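Turngate open day: the sweet potato task

Turngate opened its simulation group to visitors on 12 May 2021, and I went for the Skultside demo. Skultside is their simulated tabletop: one arm, a parallel-jaw gripper, a basket, two cups and a sweet potato.

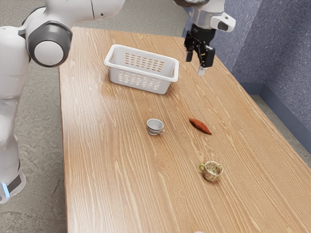
Posted by Eusebio Escobar

Philomena Moriarty ran the session. The task is to put the sweet potato in the basket. A tapered object is awkward for two flat fingers, and the planner has to pick a grasp point before it picks a path. She quoted 3,544 simulated attempts for the current build.

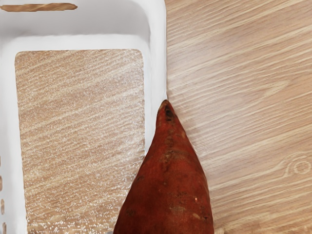

Basket rim and sweet potato, from directly above.

Most questions were about contact. The solver, Husar, runs 20 substeps per control tick – enough for rigid parts, she said, and slow on a laptop. Friction on the skin is one constant. I would have liked two.

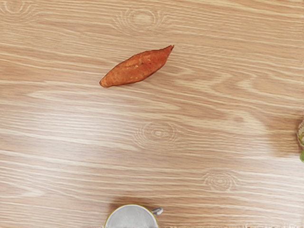 2 min read

Overhead views matter for estimating the long axis. With the whole outline visible, the angle is easy to fit. Close in, one end drops out of view and the fit has to lean on the other. The skin texture is detailed enough to be useful for matching.

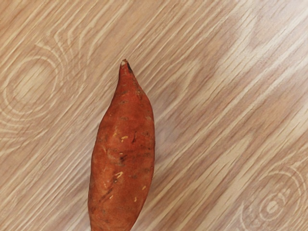
Does the simulated grasp transfer to a real arm?
Partly. Turngate retunes the grip force on hardware and leaves the approach path alone.

The Udlow bus left before the hardware talk, so my notes stop at build 242.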